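Kitchen and Dining Room Assistant (part-time)
Laitinen House, Bollach

Laitinen House is a residential home for older adults on the east side of Bollach. We are looking for a part-time assistant to join our kitchen and dining room team, starting in August.

The job is 20 hours a week, spread over lunch and dinner shifts. You will work every second weekend. Most shifts are worked in pairs, and you will report to Iida Rissanen, who runs the kitchen.

Your work will include setting and clearing tables, serving meals, running the dishwasher, and putting away deliveries. You will also help residents who need a hand with cutting food or pouring drinks. Some of our residents eat slowly, and we do not rush them. If you like a quick turnover and a busy floor, a restaurant will suit you better.

We use plastic drinkware and light plates at all meals. Hot drinks are served from the cart at 2, and the dining room is reset for dinner after that.

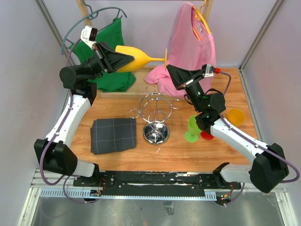 Photo: Onni Manninen

You do not need a food service background. We do ask that you can lift a full dish rack, stand for most of a shift, and read diet cards in English without help. A food handler card is required, but you can get it after you are hired – we pay the fee and the time. All staff who work with residents must pass a background check.

What we offer: paid training for the first two weeks, a free meal on each shift, paid sick leave, and a locker and parking space. Uniform shirts are supplied. Schedules are posted six weeks ahead, and swaps are fine as long as Iida has them in writing.

To apply, send a short letter and the names of two people we can call to Eero Seppälä in the front office, or drop them off at the desk before 6 p.m. A resume is welcome but not required. Please tell us which evenings you cannot work. Interviews will be held on a Tuesday and include a short visit to the dining room during lunch.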